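Does the "realistic economy" setting in Kondell Freight Yard do anything past the first region?

gravelbin

I bought Kondell Freight Yard in March, mostly on the strength of the store page, which promises a "living freight market that reacts to every load you move." I play with the realistic economy switched on. In the first region it did seem to react. If I hauled too much gravel the price of gravel dropped, and if I ignored the sawmill for a while the lumber jobs started paying better. Fine.

Then I unlocked the Mathur region and as far as I can tell the whole thing is switched off. I have done 19 cement runs in a row from the same quarry to the same depot, and the payout has been 2,511 credits every single time. Same number to the credit. I tried sitting in the yard for a few in-game days, I tried taking other jobs in between, I tried delivering late on purpose. It never moves. The only thing that changes it is damage to the load, and that's a separate line on the receipt anyway.

The patch notes from Fri 22 April say "improved market behavior in all regions." I read that and started a fresh save to be fair to them. Same thing. Everybody on the official board says it "feels much more alive now," and when I asked one of them what exactly had changed they told me to just play it and see. I have played it and I don't see.

So, is there a hidden condition I'm missing, like a reputation level or a second depot? Or is it simply not in the game for Mathur? I'd like an answer from somebody who has watched the numbers, please, and not another "works for me."

Playing on PC, no mods, normal difficulty, realistic economy ON, realistic fuel OFF.

tallow_and_rust

Works fine here. Make sure the setting is on. Some people turn it on in the main menu and don't know you have to turn it on for the save too. Also try verifying your files. I have put a lot of hours into this one and Mathur prices go up and down all the time for me, you probably just haven't bought the second depot. Great game btw, the night driving alone is worth it.

slow_points

I don't buy the second depot theory. I own both depots in Mathur and the cement job still paid me the same flat amount before and after I bought it. Verifying files won't hurt anything, but it didn't do anything for me either, and it's the advice people give for every problem with every game.

What I can tell you comes from keeping a notebook next to the keyboard, because I got annoyed by the same thing you did. There are two kinds of jobs in Mathur and the game does a poor job of telling them apart. The ones on the main board, with the gray header, are market jobs. The ones you get by driving up to a site and talking to the clerk are contract jobs. They look the same once you've accepted them. They have the same receipt, the same timer, the same map marker. But the contract ones are fixed price, and the quarry only gives out contract jobs. I never once saw quarry cement show up on the main board.

In the first region nearly everything is on the main board, so you get used to prices moving. Then you cross the bridge, the sites are further apart, you start picking work up from the clerks because it saves a drive, and you've walked out of the market without knowing it. I think that's most of what you're seeing.
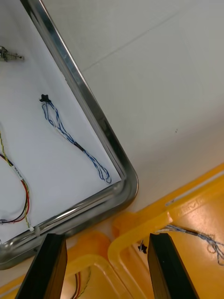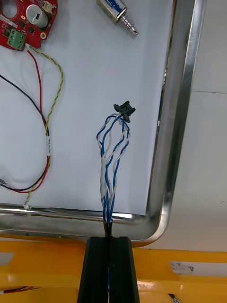
Now, whether the market jobs in Mathur behave properly is another matter, and I'm not convinced. I wrote down the board price for grain over 12 in-game days. It moved, but it moved on the same days on two different saves, and on one of those saves I had hauled no grain at all. That looks to me like a schedule and not a market. If hauling a pile of grain doesn't push the price down, then "reacts to every load you move" is a stretch, whatever the store page says.

I did see one honest reaction. I flooded the dairy with feed until it was full and the next feed job paid noticeably less. But the dairy has a storage bar on its sign and most sites in Mathur don't. My guess – and it's only a guess – is that the price reacts only at sites with a storage bar, and everything else runs off the calendar. You could check this yourself without much trouble:

Make a copy of your save before you start.
Take only gray header jobs from the board.
Deliver to the dairy or the cold store until the bar is full.
Sleep one night and look at the board again.

If it drops, your setting is on and working as far as it works. If it doesn't, then you may really have a broken save, and I'd send that one to Onik through the report button in the pause menu. They answered me once. It was a form reply, so don't expect much.

One more thing about the patch notes. "Improved" doesn't say what it was before or what it is now. I compared my notebook pages from before and after the patch and the one change I could find is that prices on the board now show an arrow next to them. The arrow points up or down. The numbers underneath follow the same pattern they did before. I suspect a lot of the people who say it feels more alive are looking at arrows.

pinwheel9

There's an economy mod called Dutus that claims to fix this. I used it. It does make the quarry prices move, but I couldn't find any connection between what I hauled and where they went, so I'm fairly sure it rolls a random number every morning. It also reset my fuel prices, and taking the mod out didn't put them back. I had to go to an older save and lost 103 deliveries off my career total. Maybe the newer version is better, the download page says so, but it said that about the last one too.

If you just want cement to stop paying the same thing forever, it'll do that. If you want a market I'd leave it alone and keep a backup.

gravelbin

Did the dairy test with gray header jobs only. Feed dropped after the bar filled, so the setting is on. Then I went back and looked at where my cement jobs came from and yes, every one was from the clerk. I'm still not happy about the store page, but that explains the receipts. I filled the cold store as well and the price for frozen goods didn't budge the next morning or the one after it, so I don't think the storage bar idea covers everything. If anyone has tried it with the cannery let me know, I haven't unlocked that yet.

Contact us | Terms of use | Posts belong to their posters | Back to top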